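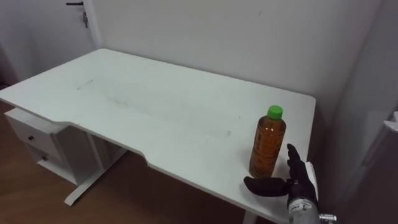

Cold brew tea going bitter by lunchtime, what am I doing wrong?? I make a big batch at home with Yupanqui loose leaf, leave it overnight, decant in the morning and take it to work. Fine at breakfast, horrible by one o'clock. Been using a plain plastic bottle with a green screw cap, nothing fancy, stands on my desk till I want it. No fridge I can use. I've tried less leaf and it just goes weak AND bitter. Flatmate reckons it's the water here in Plirncombe, which is hard as nails. Any ideas? Don't want to go back to squash.

Asked 10 October 2023, viewed 2,321 times

3 answers

Answer from Katherine Ccori

Are you straining it properly? Fine bits of leaf get through most sieves and carry on brewing, so by lunch it's had another 4 hours. I had the exact same thing in August when it was warm, thought I'd bought bad tea. Put it through a paper coffee filter, slow but worth it. Or a clean hankie, folded.
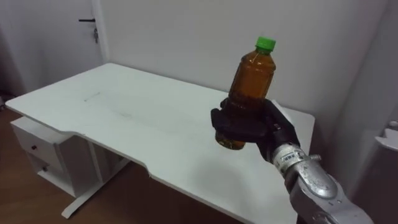
Tea, green cap on.

Also fill it right to the top, less air. And a desk in a warm room isn't great for it -- I'd wrap it in a damp cloth or stick it in a cool bag. Don't keep it till the next day if its been out.

What I'd try, in this order:

1. Filter twice, change nothing else. Give it a couple of days. 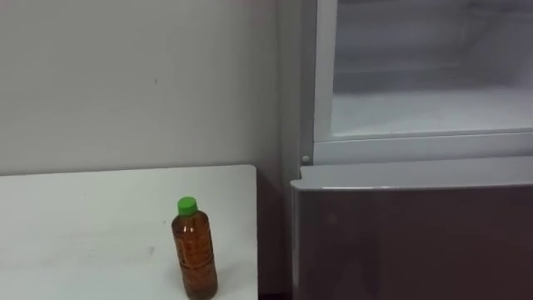 2. Then the water. Jug filter will do, or one bottle of soft water from the shop just to test.

3. Then shorter steep. Overnight can mean anything, set an alarm if you have to. I stop mine at eight hours.

Answer from wustusix

its the water. moved from Plirncombe 3 years ago and tea has been lovely ever since

Answer from Tollex

Agree with Katherine on straining, not so sure about the cloth, mine just made everything soggy. One thing no one's said, wash the bottle and the CAP. Tea gets up in the thread and goes stale, then you're pouring fresh through it every day. Bicarb and warm water, leave it a bit, rinse well. Lid off overnight to dry.
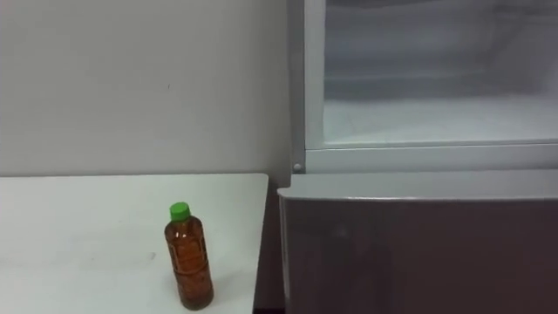
Comments (2)

Did the coffee filter thing, took ages but much better at lunch. Will try teh bicarb tonight. Thanks both

What leaf is it, the black or the green? Green goes off quicker ime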